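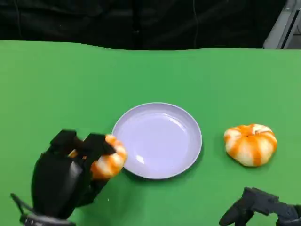 Pourquoi tester une main robotique sur des objets aussi irréguliers ?
Un cube ou un cylindre se laisse saisir de la même façon par presque tous les préhenseurs, alors qu'un objet bosselé fait ressortir les écarts de réglage dès les premières prises.

Galerie — essais de prise et de dépose, comparaison de deux contrôleurs

Cette page rassemble des images de nos essais sur le banc à deux bras de l'atelier Graton. Nous comparons deux contrôleurs de main, le Kröger et l'Orkdale, avec les mêmes doigts, la même caméra de tête et la même tâche : prendre une petite courge et la déposer dans une assiette. Le protocole est de Kálmán Rácz. Bleddyn Samuel a fait les réglages et tenu le cahier d'essais.

Chaque contrôleur passe 24 essais, répartis sur 4 positions de départ. Les consignes de force sont fixées avant la série et ne bougent plus ensuite. Un essai est compté comme réussi si l'objet repose dans l'assiette et que l'assiette n'a pas été déplacée de plus de 8 mm. Les reprises en cours de geste sont autorisées, mais notées à part.

Prise, main gauche
La petite courge rayée est tenue tout près du bord de l'assiette lilas, un doigt replié par-dessus. Le passage du rebord est le point que nous surveillons le plus : une trajectoire trop basse pousse l'assiette, une trajectoire trop haute oblige à lâcher de loin.

Approche et ouverture des doigts
Sur l'Orkdale, l'ouverture se règle en un seul paramètre pour toute la main. Le Kröger demande une valeur par doigt — plus long à préparer, plus souple quand l'objet n'est pas centré dans la paume. Nous avons gardé les deux fichiers de réglage dans le dossier commun, sous le nom Drikness, avec les courbes de courant moteur.

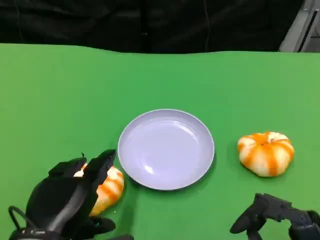

Main gauche, doigts supérieurs levés et écartés au-dessus de la courge. Assiette vide, seconde courge à droite.

Vue de la caméra de tête
Les deux mains entrent dans le champ par le bas. La gauche masque une bonne partie de l'objet qu'elle approche, ce qui complique l'estimation de sa pose. Une caméra de poignet est prévue pour la prochaine série, avec le même éclairage et le même tapis vert.

Notes de réglage
Cadence de commande identique pour les deux contrôleurs. Temps de changement de l'un à l'autre : 59 minutes, étalonnage compris. Les essais faits en janvier avec l'ancienne paume ne sont pas comparables et ne figurent pas dans cette galerie.

Page mise à jour le 17 août 2025. Pour les fichiers de réglage, écrire à Bleddyn Samuel.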